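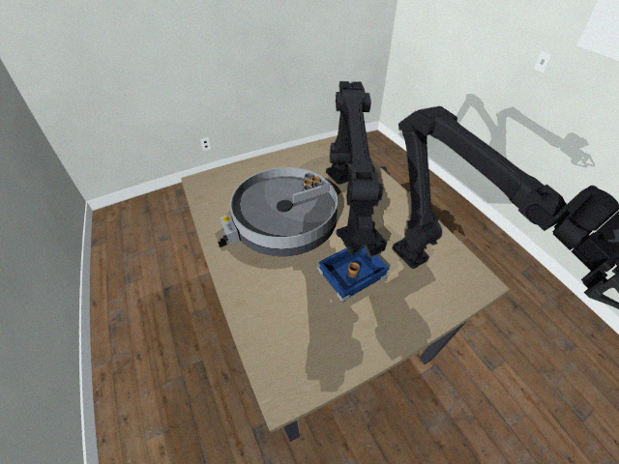

Talk notes, Suryani Ngui
Planning for two arms and one feeder: what we changed in the scheduler
Slot is after the coffee break. Keep the water near the laptop.

Slide 1. Title
Good morning, thank you for staying. My name is Suryani, I work on motion planning in the Stuvach project. The perception part is from Anum Lashari and the low-level control is from Nkrumah Addo. They are both in the room, so please send them the difficult questions.

Slide 2. The task
The cell has two arms, a bowl feeder and a tray. The feeder brings cylindrical parts up a track. An arm must take one part, turn it upright and put it in the tray. Everything I show today is in simulation. Say this clearly, last time people asked me for the cycle time of the real cell for ten minutes.

Slide 3. Why the old planner was slow
We planned for both arms together, as one robot with many joints. It is correct, but for every small change in the part pose we started again from zero. Median planning time was 463 milliseconds. During this time both arms were waiting.
(Pause here. Let them read the plot. The vertical axis is logarithmic.)

Slide 4. What we do now
Each arm has its own planner. Between them is a small process we call Brilinon, and its only work is to give out space and time. An arm asks for a volume for a certain interval. Brilinon says yes, or it says yes but later. The arm never gets a plain no, this was Nkrumah's idea and it removed a lot of retry code.
Median is now 191 milliseconds, on the same computer and with the same scenes.

Slide 5. The reservation table
Go slowly on this one. The rows are volumes, the columns are time steps. We divide the space above the table in 12 volumes. We tried a finer division and the bookkeeping became slower than the planning. The volume above the feeder track and the volume above the tray are the two where conflicts happen. The others are almost always free.
If somebody asks about the elbow: yes, we reserve for the whole arm and also for the part in the gripper. In the first version we forgot the part.

Slide 6. Perception
Anum's module is called Erora. It gives a pose and a covariance for each part that it finds on the track. When parts lie close together, the covariance grows along the axis of the cylinder, and the planner makes the approach volume longer in this direction.
One thing to mention – the poses come with the time stamp of the image, and the planner used the time of arrival. With this mistake we lost most of May. Now the scheduler refuses a pose without an image time stamp.

Slide 7. Failure cases
Show the three clips, do not talk over the first one.
First clip: the two arms wait for each other. Each one holds the volume that the other one needs. We solve it with a fixed priority, the arm that carries a part goes first. If both carry a part, the older reservation wins.
Second clip: the grasp is good but the part is tilted when it comes to the tray. This is a control problem, the wrist was moving too fast at the end. Nkrumah added a limit on wrist acceleration for the last 9 centimeters.
Third clip: the feeder gives no part. The arm stays above the track and blocks the volume. Now the reservation ends by itself and the arm goes back to its home pose.

Slide 8. Tooling
Every run writes one log with the poses, the reservations and the joint commands. The viewer, Tremblay, plays it back and you can stop at any time step and start the planner again from there. Fuseini Ofori wrote it in his first month with us. For me it is the most useful part of the whole project, I use it more than the debugger.
(Live demo only if there are five minutes left. The log is already open in the second window.)

Slide 9. Open points
The priority rule is simple and it is not fair. With a fast feeder one arm does most of the work.
We have no good model of contact between part and tray wall.
The real cell comes next, and there the calibration between the two bases will not be perfect. Nadhirah Rondonuwu has started on this, ask her at the poster.

Slide 10. Questions
Repeat each question in the microphone before the answer.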